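Ustell Riding Club appoints new coaching team ahead of the summer season

The Ustell Riding Club is very pleased indeed to announce that Zinash Assefa will take over as head dressage coach from April, with Letay Bogale joining her as coach to the under-18 squad. Both appointments run for two seasons in the first instance, and both have been a long time in the making.

Zinash will already be a familiar face to many of our members. She has taught the winter flatwork clinics at our Pletthorpe yard for the past four years, often in weather that would have sent most of us back to the tack room, and those who have ridden with her will know how much she manages to get out of a cold horse and a nervous rider in a single session. Before moving to this part of the country she spent six years riding and training young horses at the Zúñiga stables, where she brought several home-bred youngsters from their first days under saddle up to small tour level.

She takes over from the club's outgoing coach, who is stepping back after a very happy spell in the post to spend more time on breeding, and who will carry on helping out at our spring camp. We would like to say a heartfelt thank you for all those early mornings.

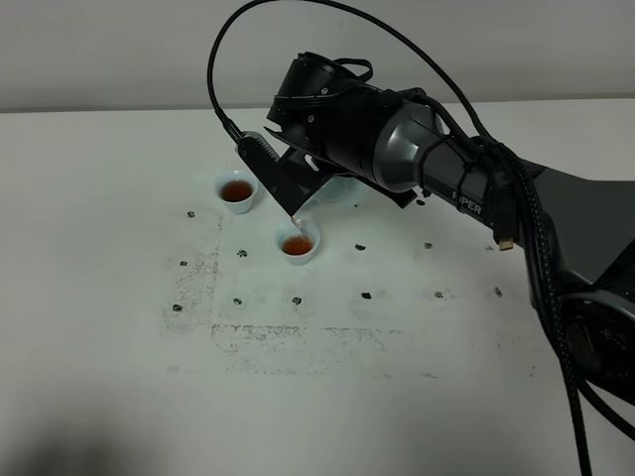
"I have had such a warm welcome at Ustell from the very first clinic, and when the club asked if I would think about doing more, I think I said yes before they had got to the end of the question," said Zinash. "There are some lovely partnerships here. I would like to see more of them out competing, but I would also like the riders who never want to put on a white jacket in their lives to feel that the training is for them as well. A horse that goes nicely in a straight line is a pleasure for everybody."

Under the new arrangements, Zinash will hold team training twice a month at Pletthorpe, and will travel with the senior squad to the area championships at Clendow in July. She will also be setting aside time for riders who are new to the sport, or who are coming back to it after a break, with shared lessons for pairs and small groups at a reduced rate.

Letay Bogale comes to us after three seasons as an assistant trainer at Clendow, where she looked after the pony riders. She began riding at 19, rather later than most of the youngsters she now teaches, and says it has left her with a good deal of sympathy for anyone who is finding sitting trot hard going.

"I remember every single thing I found difficult, as it was not very long ago," said Letay. "The under-18s at Ustell are a cheerful bunch and they work hard - I came to watch them in January and they were all still smiling at the end, which I took as a very good sign. My first job will be to get to know them and their ponies properly, and then we can sit down with each family and talk about what they would like from the year."
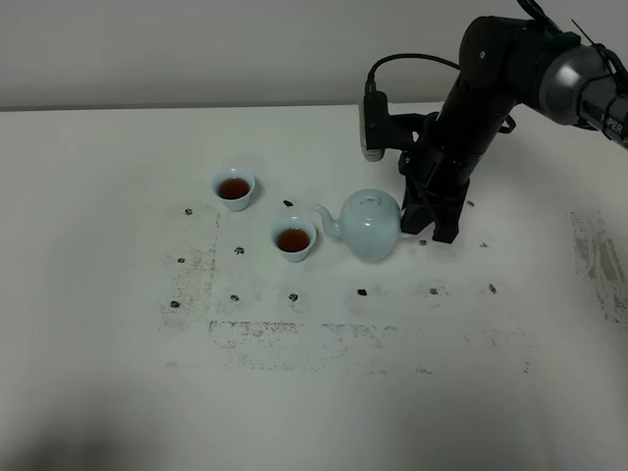
Team selection for the juniors will be made at the end of May, following two open training days to which all club members under 18 are invited, whether or not they have ridden on a team before. Riders may bring their own horse or pony, and there will be a small number of riding school horses available for those who ask early. Parents are welcome to stay and watch.

The club has also been able to put £3394 towards training bursaries this season, thanks to the takings from the Christmas show and a very generous response to the raffle. Bursaries can be used for lessons with either coach, or towards travel to Clendow, and the form is available from the club office. We do hope that anyone who has been held back by the cost will think about applying, and all applications will be treated in confidence.

Members are warmly invited to meet both coaches at the Pletthorpe yard in April, when Zinash will ride a short demonstration and Letay will talk through her plans for the juniors. Refreshments will be served afterwards in the clubroom. Please let the office know if you would like to come, and do mention if you need a parking space close to the arena.

Ends

Notes for editors

The Ustell Riding Club offers training and competition in dressage for riders of all ages and levels. Interviews with both coaches can be arranged through the club office, which is open in the mornings.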